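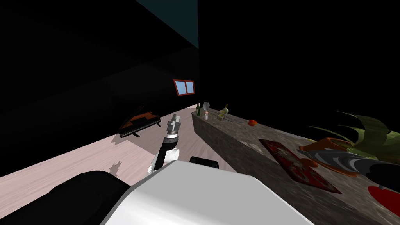 Image credit: Josorby Residents' News

August
By the newsletter desk

Water meter replacement moves to the east side

The second stage of the water meter program starts this month. Crews finished the Plorkberg side before the summer break, and the work now moves across the creek to Collado and the streets behind the old school. In all, 3288 meters in Josorby are due to be changed before the program ends.

If your home is on the list, you will get a card in the mail before the crew reaches your street. The card gives a morning or afternoon slot. Most meters sit in a box near the curb, so you do not need to be home. Please keep the lid clear -- no parked cars, planters or trash carts on top of it. If your meter is in a basement or crawl space, call the number on the card and set a time. An adult has to be there to let the crew in.

Your water will be off while the meter is changed. The average on the Plorkberg side was 70 minutes, though older homes with stiff shutoff valves took longer. Fill a jug or two beforehand if you think you will need it. Afterward, run a cold tap outdoors or in the tub until the water is clear. Leave the hot water, dishwasher and washing machine alone until you have done that.

There is no charge for the meter or the work. The pipe from the meter to the house still belongs to the owner. During the first stage, crews found leaks on the owner's side at 96 addresses, and each of those homes got a written notice. Owners who fix a leak within the time given on the notice can ask for a credit of up to $100 on their next bill. Keep the plumber's receipt and send a copy with the form.

The new meters send readings by radio, so the meter reader will stop coming by once your street is done. Bills will keep the same due dates. Your first bill after the change will show two readings, the last one from the old meter and the first from the new one. Check the old reading against your own notes if you keep any, and call the billing office if it looks wrong.

Stondon is in the third stage. Dates there have not been set -- they depend on the road work on the hill, which has to be finished first. We will print the street list when we have it.

Related items
Leaf and brush pickup: new routes for Collado
Stondon hill road work, what is closed and when
How to read your water bill
Library hours for the fall

Contact the newsletter desk | © Josorby Residents' News | Back to top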